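4.2 Collecting sink tasks with the Tirkau kit

We were keen to see how the Tirkau hand-held gripper kit from Fleltus would cope with bathroom chores, and it was a pleasure to use. The two grippers are light in the hand, and our newcomers at Skestwood were recording usable runs after some 30 minutes of practice. 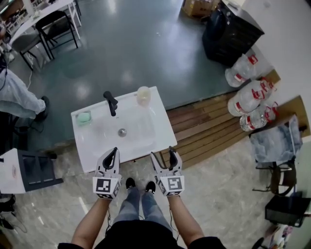 Figure 3. Both grippers held open over the front edge of the sink unit, with the soap dish and cup in the back corners.

Across the trial in April we kept 448 runs. Small, smooth objects gave the most trouble - soap above all - and Hiwot Ambaye found that a slower approach helped a great deal. What pleased us most was how natural the arm movements stayed, even late in a session. Kekeli Quansah's comparison with the older Pandey kit follows in Section 5.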